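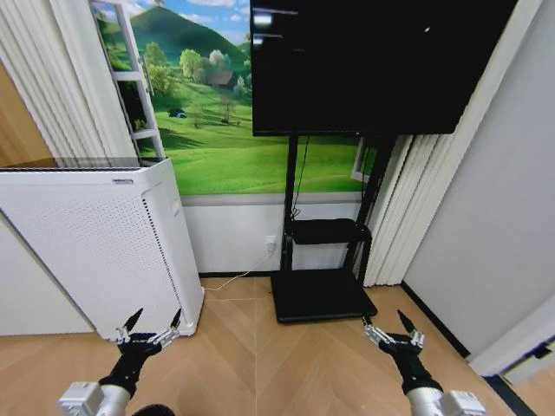

How do I cancel a duplicate room reservation without losing the original?

Open the reservation list in Bustlow, select the entry with the later creation time, and choose Release. Leave the earlier entry alone. The earlier entry holds the catering order and the guest passes, and these cannot be moved from one entry to another.

Ticket 2184
Category: Room reservations
Opened by: Violeta Toledo, Office Services
Priority: 3
Status: Closed

Summary
Recurring reservations for the Lauritsen meeting room appear twice in the Bustlow calendar. Both entries show the same organizer and the same start time. The second entry blocks the room for other staff after the first has been released.

Initial report
The requester states that the duplicates began in June, following the change to the summer opening hours. One-time reservations are not affected. The requester released the extra entries by hand on two occasions, and they returned overnight each time. A department was turned away from the room at 10:30 a.m. when the calendar listed it as taken.

Support response, first contact
Thank you for your report. Please confirm whether the affected reservations were created in Bustlow or sent from a personal calendar by invitation. Please also confirm whether the organizer has changed since the series was first set up.

Requester reply
All of the affected series were sent by invitation. The organizer has not changed. The series for the budget review was edited once in order to move the end time, and that is the series with the most trouble. I would ask that no entries be deleted in bulk, as several have visitor passes attached.

Investigation
The nightly sync between Bustlow and the Milulon mail service was reviewed. When the opening hours were changed, each recurring series was written again with a new reference number. The old reference stayed active in Milulon. The sync then treated the two references as separate meetings and restored whichever one had been released.

Steps taken
The nightly sync was paused at 6:00 p.m.
The old reference numbers were retired in Milulon.
Extra entries were released one at a time, with passes and catering orders checked before each release.
The sync was started again and watched through 2 overnight runs. No duplicates came back.

Follow-up from requester
The calendar is now correct for the Lauritsen room. The Sivix room on the floor below still shows one doubled entry for the staff training series. Please advise.

Support response
The Sivix entry was sent from a shared mailbox and was missed in the first search. Its old reference has been retired. Organizers who use shared mailboxes should check their own series and report any doubled entry under this ticket number — a new ticket is not needed.

Note for organizers
Until the next Bustlow update is installed, please do not edit the end time of a recurring series. End the series and create a new one instead. Guest passes must be requested again for the new series.

Resolution confirmed by V. Toledo at 3:15 p.m. Ticket closed.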